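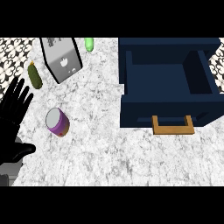 # Questions we get about marble countertops

Updated 05/04/2018

We sell and install stone out of our shop in Skirton, and the same questions come up nearly every day, on the phone and at the counter. We've tried to answer them here the way we would if you'd stopped in (and please do stop in, the coffee is usually fresh until lunch).

## Is marble really a good idea in a kitchen?

It can be, if you're the kind of person who doesn't mind a surface that shows its age a bit. Marble is softer than granite and it reacts to acid, so lemon juice, vinegar, tomato sauce and wine will leave dull spots if they sit. Some of our customers wipe everything up right away and keep their counters looking close to new for years. Others let the marks come and say they like them. If you think a ring from a glass is going to bother you every morning, we would gently steer you toward quartz or granite, and we carry plenty of both.

## What's the difference between a stain and an etch?

A stain is color that has soaked into the stone, like coffee or oil. An etch is a dull patch where acid has eaten away a little of the polish. They get mixed up all the time! Run your finger over the spot and look at it from a low angle under a lamp. If it's darker than the stone around it, you probably have a stain. If it looks lighter or less shiny, it's most likely an etch. Sealer helps with the first and does nothing at all for the second.

## Polished or honed?

Polished marble has the shine most people picture, and the veining looks a touch crisper. Honed marble is smooth but matte, and etches are a good deal harder to spot on it. For a busy kitchen we lean toward honed. For a bathroom or a baking corner, go with whichever one makes you happy.

## How often does it need to be sealed?

Once a year suits most kitchens. You can check for yourself by putting a spoonful of water on the counter and leaving it for 16 minutes. If the stone underneath has gone dark, it's time. The job itself is easy -- wipe on, wait, buff off -- and we're glad to walk you through it over the phone.

## What should I clean it with?

Warm water, a soft cloth and a drop of mild dish soap, then dry it off. Please don't use vinegar, bleach, bathroom sprays or anything with grit in it. We know your grandmother swore by vinegar, and for windows she was right.

## Can I put a hot pan on it?

Use a trivet. Marble takes heat fairly well, but a sudden change in temperature can crack it, especially near a sink or cooktop cutout where there isn't much stone to spare.

## Can I choose my own slab?

Yes, and we wish everybody would. The small samples only tell you so much. One slab may have faint gray lines and the one next to it a big dramatic sweep across the middle. Our slab yard is in Vidanley, and you're welcome to walk through it during open hours. Once you've picked, we put your name on the slab and hold it for you with a $450 deposit, which comes off your final bill.

## What will it cost?

It depends on the size, the edge, the number of cutouts and the stone itself. Our Figueroa package covers a straight run of honed marble up to 52 inches long, with an eased edge and one sink cutout, and it comes to $2,068 installed. Larger kitchens are quoted after we measure. Measuring is free in Skirton, Vidanley and Kilville, and if you live farther out, give us a call and we'll see what we can do.

## Do I need to be home on installation day?

Someone over 18 should be there, yes. Have the old counters cleared off and the drawers underneath emptied, since there will be some dust and a fair amount of bumping around. We don't disconnect plumbing or gas, so please line that up ahead of time. Your plumber can usually hook the sink back up the following day.

## I chipped an edge. Is it ruined?

Almost certainly not. Save the chip if you can find it and tape it into an envelope so it doesn't wander off. Small chips can be glued back or filled with tinted resin, and on a veined stone the repair tends to disappear pretty well. Call before you try anything from the hardware store -- clear glue has a way of turning yellow, and it's a bear to get out.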